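Graneso 7 on an older desktop: worth updating or stay put?

General Software > Desktop Environments

tatum_lane
Posts: 21

I've been running Graneso 6 on the family computer since it was released and it has been stable the whole time. Version 7 showed up in the updater this morning. The download is 466 MB and the notes mention a new file indexer, a changed settings panel and "improved window handling," whatever that covers. The machine has 8 GB of memory and a regular spinning hard drive. Has anyone put 7 on something similar? I'm mostly worried about the indexer.

Inach
Moderator

I updated two machines. One has an SSD and I noticed no difference in speed. The other has a spinning drive, and it was slow to the point of being unusable until the indexer finished its first pass. That took most of an evening. After that it was the same as 6.

You can set the indexer to run only when the computer is idle. It's under Settings, Search, Schedule. The default is "always," which I think is a bad default.

greyport

I would stay on 6. It still gets security fixes and there is nothing in 7 you need. The settings panel was fine before and now everything is one level deeper. Changing the default printer used to be two clicks. I counted five in 7.

Inach
Moderator

Five if you go through the menu. If you type "printer" in the search box it's the first result. I don't love the new panel either, but that's a small thing to skip a release over.

greyport

I shouldn't have to type the name of a setting to get to it. People who don't know what it's called can't search for it. My father has used the old layout for years and I'm the one who gets the phone call.

tatum_lane
Posts: 21

There are three of us using this computer and one is a kid, so the layout matters some. What about the photo viewer? We keep everything in one big folder and the viewer in 6 takes forever to draw the thumbnails.

llewellyn_b

The viewer is the best part of 7. Thumbnails are cached on disk now, so the second time you open a folder they come up right away. First time is still slow on a hard drive. Full size pictures open faster too. I tried it with a folder I had handy and went through the whole thing with the arrow keys without any lag.

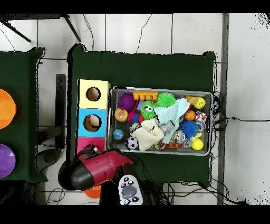 Toy tray on a green table

Since someone will ask, the options are under File, Export. Default quality is "medium." There's a check box to strip location data and it's off by default, so turn it on before you post anything. The old "keep original date" option is gone. Exported copies get the current date, and if you sort by date they all end up at the bottom of the folder.

greyport

Losing the original date is a real problem. I sort everything by date. Was there a reason given?

llewellyn_b

Not in the notes. The date is still inside the file, only the file date changes. If you sort by "date taken" the order comes out right.

greyport

Sorting by date taken doesn't work on my network drive. It falls back to file name. So for me that's a step backward.

Inach
Moderator

There's an open bug report for the date option. Please add your network drive details there. It was tagged for the next point release but I wouldn't plan around that.

tatum_lane
Posts: 21

OK. I think I'll do it, with the indexer set to idle. Can I change that before the first pass starts, or does it begin as soon as I log in?

Inach
Moderator

It starts at first login. Open Settings right away and change it, or pull the network and leave the machine on overnight.

llewellyn_b

Pulling the network won't do anything, the indexer is local. Leaving it on overnight is fine though.

Inach
Moderator

Right, my mistake. Just change the schedule. And make a backup first. The installer offers to keep the old version for rollback but it needs almost 21 GB free to do that, and it skips the step without much of a warning if you don't have the space.

tatum_lane
Posts: 21

Checked and I have enough. Backup is running now.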